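May 5, 2019
By Samina Paracha, Office of Family Programs

Changes to the Toy Lending Library

The Fellis Public Library will extend the hours of its toy lending collection for the summer term. The collection, housed on the lower level of the Garkunow Street branch, will be open until 6 p.m. on weekdays. Saturday hours remain the same.

The collection now holds 123 sets for children up to age six. Families with a current library card may borrow two sets at a time for a period of 14 days. Renewals may be made once, by telephone or at the desk, unless another family has placed a hold.

Borrowers are asked to return each set in its own bag with the contents card enclosed. Sets returned with missing pieces will be held for one week before a replacement fee is charged. The library no longer accepts donated toys with batteries or magnets. 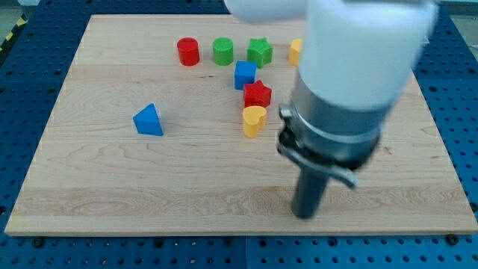
Registration for the summer play sessions opens at the branch desk. Each session is limited to 16 children, and an adult must remain in the room throughout. Rüdiger Reinholz will lead the morning group. Families who were placed on the waiting list in January do not need to apply again.

Comments (3)

Feng-yi Poon: Will the later hours continue in the fall?

Po-yen Yen: Glad to see this. We could never get there before closing.

S. Paracha: Fall hours have not been set. They will be posted at the desk.

Contact the Library | © 2019 Fellis Public Library | Back to top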